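Speaker notes: Two grippers, one wrist camera
Nektarios Petridis
15 Jan 2024
Talk length 25 minutes plus questions. Notes are for me, but I'm posting them because people asked last time.

1. Opening

Say who I am and what the group at Lumum does. Keep it under a minute. The room will be mostly people who already run arms, so skip the part on what a gripper is.

State the question right away. We had one arm and two sets of fingers for it, the Wemus long finger and the Rumau short finger. We wanted to know which one to leave on. Swapping them takes an hour with recalibration, and we were doing it twice a week.

Say early that we paid for both sets ourselves. Someone always asks.

2. What we tested

Tasks came in two groups. Group one is reaching into or against hardware: brackets, recesses, things with screws near them. Group two is tabletop pick and place. Total was 805 attempts across both finger sets, all run in December. Same controller, same speed limits, same operators.

Mention that the controller was the Karamanlidis box with the stock force settings. We did not tune it per finger. If we had, the short finger might have done better on group one. Say this before anyone else does. 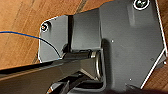

Contact work is where finger length matters most. A short finger brings the whole gripper body close to the part, and the body hits something before the tip gets there. With a long finger the tip can go in at an angle. Point to the stepped end of the black finger against the hinge barrel, and then to how much of the view the finger takes up on its way in. Point out the blue wire too. Loose wire near a target is a separate problem, and we logged a snag as a failure even when the contact itself was fine.

Pause here. Ask if anyone in the room uses force sensing at the tip. If several hands go up, spend an extra minute on thresholds. If not, move on.

Downside of the long finger: it flexes. Under side load the tip moves before the wrist reports anything. We measured this on the bench with a dial gauge and it was 2 mm at the load we care about. Not huge, but enough to miss a small feature. The short finger barely moved in the same test.

3. The camera problem

Most of our failures in group one were seeing failures. The camera sits at the wrist, so the closer you get, the less of the part you have in view. Operators told us they were guessing for the last bit of travel.

Go through the three things we tried.

Moving the mount outward. Helped with the view, but the mount then hit things.

Tilting the lens down toward the tips. Best result of the three. Kept it.

Adding a light. Helped in dark recesses and made shiny metal worse. We ended up with it on a switch.

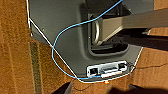 Frame rate came up in the questions last time, so cover it now. We ran at 60 frames per second for everything in this talk. Dropping it by half did not change the success numbers in a way I would defend. It did change how tired people were after a long session. That is worth knowing if you run operators for a full day.

Latency mattered more than frame rate. Show the delay chart here. Do not read out the numbers. Tell them to look at the right side, where attempts get slower as the delay goes up, and leave it on screen while I get some water.

4. Tabletop work

Change of pace. Tell them this group is easier and the two finger sets came out almost even. The short finger was faster to line up. The long finger was better at getting around a rim without the gripper body bumping the object.

Bowls get their own mention. A bowl can be pinched at the rim or held from outside, and operators picked different methods depending on which fingers were mounted. We did not tell them which to use. I would fix that if we ran it again, because it mixes up two effects.

Also mention glare. White objects on a white table gave the operators trouble with depth, and green ones did not. If your bench is white, buy colored test objects. 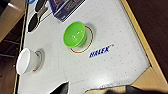

5. What we left on the arm

The long finger stayed on. Group one is most of our real work and it won there in spite of the flex. The short set is in a drawer and goes back on for small parts.

Wear: we plan to inspect the pads every 1000 cycles. I don't have wear results yet, so don't promise any.

6. If there is time

Show the cable routing slide. Explain the strain relief at the wrist and why we moved it to the back side.

Backup slides are the dial gauge setup and the full task list. Files are on the shared drive under Lumum, folder name "fingers". Leave my email up during questions.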